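Home & Interiors > Walls, Floors, Doors
Thread: White wall next to honey wood door, what color would you go?

Kingi
22nd April
End of our corridor. Frosted glass door in orangey wood, then a long stretch of white wall that my other half calls "clean" and I call "dentist". The door stays, I lost that one in June. Do I paint the wall, and if so what?

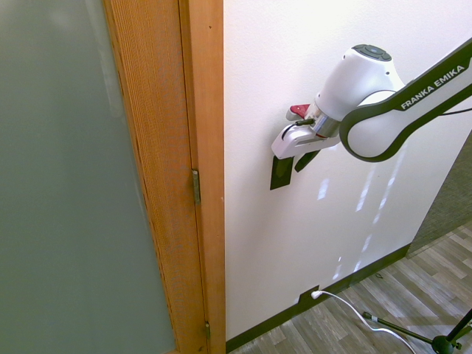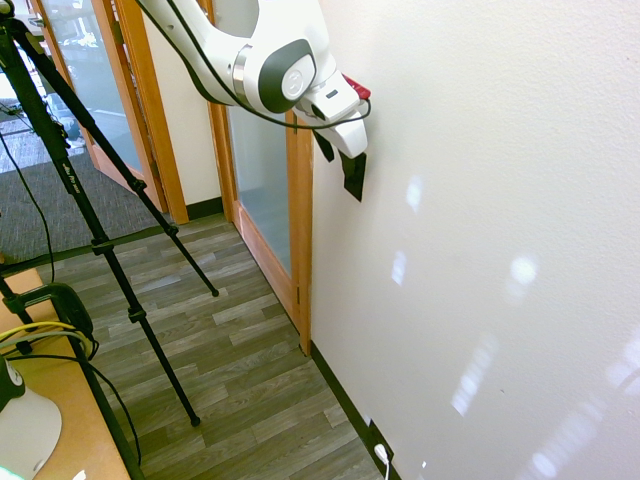

Door and wall, both shots. Baseboard and outlet are in the second one.

mendska_84
Leave the door, leave the wall, buy a lamp. That wood is going to fight anything you put beside it. I had the same tone in my last apartment and tried a sage green. It looked like a sauna with ambitions.

Tutow
Disagree with Mendska, as is tradition. Warm wood wants a muted green or a dusty blue. The glass already leans gray-green in the first picture, so pick that up and go a shade darker. Sample pots first please. I once painted a whole hallway from a card the size of a stamp.

Kingi
Sauna is a concern. The glass thing is a good point, I've never once looked at the glass.

folletwood_fan
What are all the bright patches on the wall? If you get those every day, don't go near anything with a sheen. Dead flat matte or you'll see every roller mark.

Kingi
Reflections. They wander about. I've stopped greeting them.

mendska_84
So you already have art. Free art. And you want to paint over it.

Tutow
They'll still show up on green, Mendska.

mendska_84
Not as well.

folletwood_fan
Can we talk about the dark baseboard? Everyone's on about the door and there's a dark line running down the whole wall. Paint that to match the wall and the door stops looking so lonely. Two coats, a weekend, done.

Tutow
Strong no. The baseboard is the only thing down there with any backbone.

Kingi
I asked one question and now I'm losing the baseboard too. Got a quote of 2,000 for the corridor including ceiling, which made me sit down. A sample pot is 12. Guess which one I'm getting.

mendska_84
The lamp?

Kingi
The gray-green. Will put a square up by the hinges and report back.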